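19 April 2021

By the Health Desk

Sleeping Well in the Middle Years

For many women the nights change before anything else does. You go to bed tired at the usual hour, you fall asleep quickly, and then at three o'clock you are awake and looking at the ceiling. In the morning you feel as if you had not slept at all. This can continue for months before a woman mentions it to her doctor, and often she mentions it only at the end of the visit, when she already has her coat on.

In this feature we look at broken sleep after forty-five, what may be behind it, and which changes at home are worth a try.

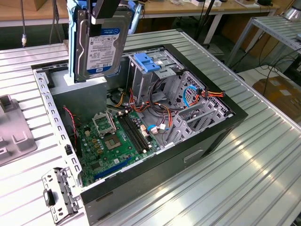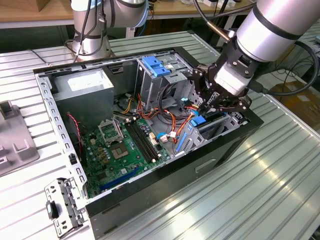 Is it normal to wake up every night at this age?

Waking once or twice for a short time is common, and most women who fall asleep again soon have no reason to worry. It becomes a matter for the doctor when you lie awake for long periods on most nights and the tiredness disturbs your work, your driving or your mood.

Sleep is not one long and even thing. We pass through lighter and deeper parts several times in a night, and between them we come close to the surface. A young person usually does not remember these moments. Later in life the deep part becomes shorter, the light part becomes longer, and a small noise or a warm blanket is enough to wake us fully. Changing hormones can add to this, and so can night sweats, a full bladder, painful joints or simply a difficult year in the family.

The warm bedroom

I lived for a long time in a flat with central heating that could not be regulated, and I know how a bedroom can feel in winter. Body temperature should fall a little in the evening, and a hot room works against it. If you can, turn down the radiator two hours before bed and open the window for a few minutes. Two thin covers are more practical than one thick one, as you can push away the upper one without waking completely. Cotton or linen nightclothes are pleasant for most people. Some women keep a dry nightshirt on a chair near the bed, so that a change in the night takes one minute and the big lamp stays off.

Couples often disagree about the temperature. Separate covers on a shared bed are usual in several countries and I can only recommend them. It is a small expense and it saves many discussions.

Coffee, wine and the late supper

Most readers know that coffee in the evening is a bad idea. Fewer know how long caffeine remains in the body. In a sensitive person a cup taken in the early afternoon may still be felt at bedtime, and this sensitivity can grow with the years. Try for a fortnight to drink your last coffee before lunch. Black tea, green tea, cola and dark chocolate also contain caffeine, so please include them in the experiment.

With wine the matter is more complicated. A glass helps many people to fall asleep, and for this reason they believe that it helps them to sleep. The second half of the night is usually the worse for it. Alcohol can also bring on a hot flush. If you enjoy a glass, take it with an early meal and drink water afterwards, but not a whole jug, or you will be up for another reason.

A heavy supper at nine is difficult to digest lying down. Soup, eggs, fish with vegetables or a bowl of porridge are kinder. On the other hand, going to bed hungry is not useful either, and a banana or a slice of toast does no harm.

When you are awake at three

The clock is the first enemy. Turn it to the wall, or put it in a drawer where you can hear the alarm but cannot read the hour. Counting the hours that remain makes the heart beat faster, and then sleep goes further away.

If you feel that you have been awake for a good while, get up. Sit in another room with a weak lamp and do something dull. Folding towels is suitable, and so is an old magazine. Go back when your eyes become heavy. It seems strange to leave a warm bed in order to sleep, but the bed should be connected in your mind with sleeping and not with worrying. The same method is used in therapy for insomnia, which your doctor may be able to offer or arrange, and which many specialists prefer to try before tablets.

Slow breathing is also worth learning. Breathe in through the nose, breathe out for longer than you breathed in, and do not force anything. Practise it in the daytime first, because at night it is hard to learn something new.

Light and movement

Go outside in the morning, even when it rains. Daylight tells the inner clock when the day begins, and the inner clock then knows better when it ends. Walk to the next bus stop, or drink your tea on the balcony. In April this is already pleasant, in winter you will need a hat.

Exercise is good for sleep at almost any hour, although very hard training shortly before bed keeps some people awake. Swimming, cycling, dancing and digging in the garden all count. It does not have to be a sport with special shoes.

Keep a sleep diary

Before you see your doctor, write for 7 days when you went to bed, when you believe you fell asleep, how often you woke, and what you ate and drank in the evening. Write it after breakfast and do not try to be exact. Add the medicines you take, also those without prescription and the herbal ones, as some of them disturb sleep and some do not go well together.

Tell the doctor also if you snore loudly, if someone has noticed pauses in your breathing, or if your legs are restless in the evening. These things have their own treatment, and no amount of lavender will cure them. If low mood or anxiety came together with the bad nights, please say that too. It is an ordinary thing to say in a consulting room.

Changes at home need several weeks before one can judge them. Start with one or two that seem easy to you and leave the others for later.

Print this article
E-mail this article to a friend

Related articles
Dry Eyes in Spring: What Helps
Stronger Bones After Fifty
Is Your Pillow Too High?
Herbal Teas for the Evening
Preparing for a Visit to the Doctor
Why Our Feet Change With Age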